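Subject: Re: [codstead-allotments] Water for next season, and the tank at the lower gate

Replying to the list so everyone has the same information. Edem's message is quoted in part.

> On the subject of the lower tank, I went down in the evening and it was down to the second ring again. It holds 1500 liters when full and it was filled at the start of the week. Either we have a leak or the people on the lower rows are using far more than they think. Can someone who knows the plumbing take a look before we pay for another delivery?
>
> Also, are we still asking Prumenley for the same rate as last year?
>
> Edem Sarpong

I looked at it this morning. There is a leak, but it is a small one, at the threaded joint under the outlet valve. It drips steadily when the tank is more than half full and stops when the level drops. I put fresh tape on the thread and tightened it by hand. If it is still dripping by next weekend I will replace the valve. I have a spare in the shed.

The leak does not explain all of the loss. The hose on row 5 had been left running into the bean trench with the nozzle on its lowest setting. I turned it off. Please check your own taps before you leave, including the ones you did not use.

On the rate: Prumenley has agreed to the same price per delivery through October, as long as we take 700 liters or more each time. Smaller loads are charged as a full one. For that reason I would like to stop ordering top-ups for the upper tank alone and fill both on the same visit.

Proposed order of work before the frost:

1. Replace the lower valve if needed.
2. Drain and rinse the upper tank. There is silt at the bottom and it is clogging the filters on rows 1 through 4.
3. Disconnect the standpipe by the compost bays and cap it.
4. Lag the pipe along the north fence. The old foam has split in several places.

I can do 1 and 3 alone. For 2 and 4 I need another pair of hands for a morning.

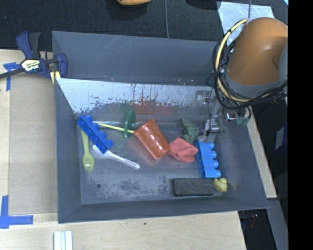 The other open question is the key for the lower gate. Vidmar Hardware cut two copies and one of them does not turn. I am taking it back. Until then the working copy is on the hook inside the shed door, and it needs to go back on that hook each time. The driver from Prumenley was kept waiting at the gate on the last delivery and I would like to avoid that.

Gradar Lane will be closed to trucks at the north end for resurfacing, so deliveries have to come in from the church side. Keep cars off the verge there, please.

Let me know by reply if you can help with the draining. Mornings before 10 suit me best.

Dušan Karagiannis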